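Gimivora's new planner shipped in May, and the release notes say it "understands clutter." I have read that sentence in enough release notes to be wary of it. So I went looking for what it does when two arms want the same patch of table.

The planner samples 200 candidate paths per arm and throws out the ones that collide. Fine. But the second arm is checked against where the first one was when planning started, and the first one has moved by then. With baskets along the back and toys everywhere else, that stale snapshot matters a lot.

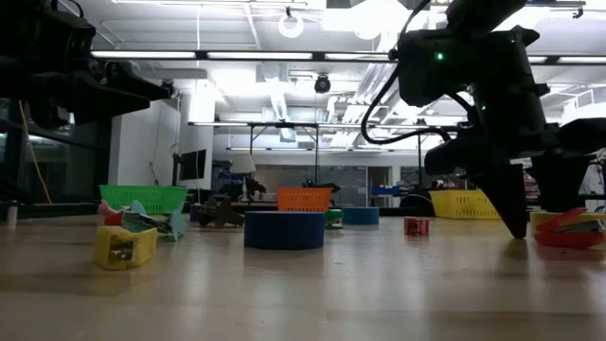
Femke Aerts wrote back that I was being unfair, and that a replan at 16 Hz covers the gap. Her view is that any planner looks bad if you read its code one function at a time.

Maybe. I went through the log again with that in mind. Of 974 plans, 221 were replaced before the arm had finished the first segment. You can call that responsive. I'd call it a planner that changes its mind for almost a quarter of its moves, and every change costs a stop and a restart.

I've asked for a flag that locks the shared volume while one arm is in it. Dull, old, easy to test. The ticket is still open and tagged "discussion."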